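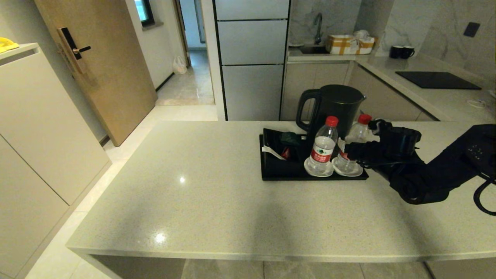

Willkommenstablett auf der Kücheninsel, Haus Alness

Kurzer Zwischenstand aus dem Projekt Gästeküchen: Im Juni sind wir mit Alness gut vorangekommen, und ich freu mich richtig drüber! Das Tablett hat jetzt seinen festen Platz vor dem Wasserkocher, zwei Flaschen Wasser auf Untertassen, links die Päckchen und Sachets. Von den 300 Euro für die Erstausstattung sind 285 weg - die Untertassen waren teurer als gedacht. Offen ist noch Flindivach, da fehlen 6 Tabletts (Patrício liefert leider erst im Juli). Die Einkaufsliste schick ich euch extra.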